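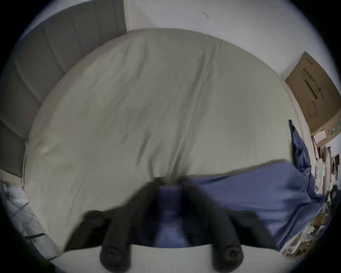
Szymon Kubiak
Second-floor housekeeping, part-time; diary keeper, unpaid

Wednesday, before breakfast

Made the bed. I put it first because the rest of the day may not produce anything I can write down with the same confidence.

I did it the way they showed us at Holtberg, where I learned the trade in 13 shifts and was then considered senior. Stand at the foot, take the two corners, lift, let the air get under it, bring it down. At Holtberg the duvets were thin and did as they were told. Mine has opinions. It came down with a long crease running across it on the diagonal and a hollow toward the middle, and when I pulled the crease out on one side it went and lived on the other. After three goes I let it stay.

It was sold to me as white. Against the wall, which is white, it is more the color of oatmeal. I have washed it twice on the long program and it has not budged. Mother says cream is warmer for a bedroom. Mother picked it.

The headboard I still like. Gray, padded, tall, all those upright channels like the back seat of a car belonging to somebody's successful uncle. It cost 462 delivered, and the men from Suton brought it up the stairs without a word to me or to each other. The seams collect dust. I go down them with the soft brush on Sundays, one channel at a time, and I will admit to this diary and no one else that it's a good part of the week.

There is a speck on the wall, high up. I noticed it lying down, and now I notice it standing too. Tried to remember whether it was there when I moved to Irnton. Could be a mark, could be something that once had legs. To reach it I'd have to stand on the bed, and I have just made the bed.

The cardboard box is still leaning against the wall. I said I would flatten it in April. I can't read the Chinese on it, but there's a line drawing low down on the front, and I've looked at it so often while putting on socks that I could probably draw it myself. Every week I think about carrying it down, and then I think, what if I have to send the thing back. The return period was 9 days.

As for the stuff piled up beside it, I have no plan. I moved two things from the top to the bottom last night and called it sorting.

4:40 p.m. Back from work. Eleven beds there, all flat as paper. Came home, sat on mine to take my shoes off, and there went the morning. Louro called about the Saturday shift – I said yes before she had finished asking, then spent the bus money on a lint roller.

Must buy bulbs. Must ring Mother about the curtains before she rings me.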